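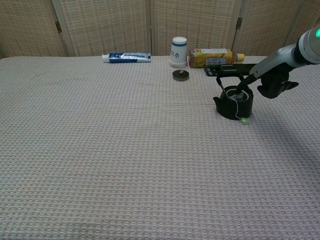

Week 3 handout: Setting out a table for drawing
Objects and Surfaces, introductory studio
Tutor: Nahom Dinsa
Room 403, Brikanwood building

What we're doing this week

Last week was boxes and edges. This week we get to ordinary stuff on a cloth, and I'm very excited about it, because this is where people's drawings start to look like their own! You don't need flowers or a silver jug. Toothpaste, a paper cup, a bottle of something brown on its side — there's plenty there to keep you going for a whole evening, and you already know what these things look like, or think you do.

Bring your sketchbook, two pencils (one soft, one hard), a kneadable eraser and a grey or brown felt pen if you have one. The Morner pads are 20 sheets each and there's a stack of them in the cupboard for anyone who runs out.

1. The cloth

Waffle weave is my favourite thing to put under a still life. A plain cloth gives you a flat patch of colour and not much else. A waffle cloth gives you a grid, and a grid tells you how the tabletop goes back in space. The little squares near you look bigger and squarer, and further away they get squashed into thin dashes. If you can get that change down, the table will lie flat on your page without any shading at all.

Please don't draw every square. I say this every term and every term somebody draws every square (I did it myself as a student, it took me the whole of September and it looked like a fly screen). Draw a few rows carefully near the front. Put a few at the back. Suggest some where the cloth passes under an object. The eye fills in the rest.

Pale beige and pink is a lovely colour for this. It's close to white, so a white object on it makes you look hard for the edge. Try squinting. Which is lighter, the cup or the cloth? I'd like you to decide before you make a mark.

2. The screen behind

A folding screen does two jobs. It hides the rest of the room, and it gives you upright lines to measure against. The panels on this one are woven, cream coloured, in light wooden frames, and they meet the cloth along the back of the table. Look for where each upright falls. Does it come down behind an object, or in the gap between two? If it comes down right on the edge of something, lean a little to one side until it doesn't. Two edges lining up by accident will flatten your drawing faster than anything.

The panel furthest left is turned slightly towards the table, so its bands won't run at quite the same slope as the others. Check them with your pencil held out at arm's length. And there are small hinges where some of the panels join! Please put them in. They're tiny, but a dark little mark in a big pale area gives the eye somewhere to rest.

3. The objects

The tube. A toothpaste tube is a terrific shape because it's two shapes at once. At the cap it's a round, solid thing, and at the crimped end it's a flat line. Everything in between is the one turning into the other. Draw the cap first, then the crimp, then join them. Treat the blue lettering as pattern. Don't write words, just get the weight of the blue and the curve of the white swoosh.

The cup. It's upside down, so the wide part is at the bottom, sitting on the cloth, and the navy band is up high. Most of us draw a cup from memory with the wide part on top, and our hands will try to do it again. Go slowly. The curve at the mouth is rounder than the curve of the band, as you're looking further down onto it. Use the band to practise wrapping a stripe around a cone: it should bend along with the cup.

The disc. Small, round and dark with a grey rim, and a tiny brown something on top. I'm leaving the little brown thing for you to sort out. Three planes at most, light, middle, dark. The disc is an ellipse and wants to be drawn in one go with a loose wrist. Fill a page of your sketchbook with ellipses first as a warm-up. Fill two!

The bottle. Amber liquid in clear plastic is the treat of the evening. With a bottle on its side, start with the long centre line, get its tilt right, then hang the shape off it. For the liquid, leave the paper bare wherever you see a bright spot and build the brown up in layers. Resist the urge to outline everything in the same heavy line.

4. Spacing

Look at the gaps as much as the things. The tube lies to the left of the cup, the bottle to the right, and the disc sits a bit forward of the cup. That one step forward matters a lot. Without it everything would stand in a line along the back and you'd have a shelf. There's also a great deal of bare cloth in front, and I'd like you to keep some of it in your drawing. Beginners nearly always make the objects too big, and then there's no table left.

Exercise A (in class)

Draw only the gaps. No outlines of objects allowed. Shade the shapes between the tube and the cup, and between the cup and the bottle, with the screen as the upper edge.

Exercise B (in class)

One full drawing, whole page, hard pencil first and soft pencil over the top. Stop when you've got the main darks in, even if the screen is only half done.

Exercise C (at home)

Set up your own table. Four or five things from the bathroom or kitchen, a cloth with some texture, something plain and upright behind. A clothes airer with a sheet over it works fine. Turn at least one object upside down and lay at least one on its side. Draw it twice from two different chairs, then write a few lines, 200 words at most, about which seat was better and why.

Reading

Chiriac course reader, the chapter on ellipses. Skip the part on shadows for now, we'll come back to it in Week 5 with the lamps.

Paper for Week 4: bring something toned, grey or tan.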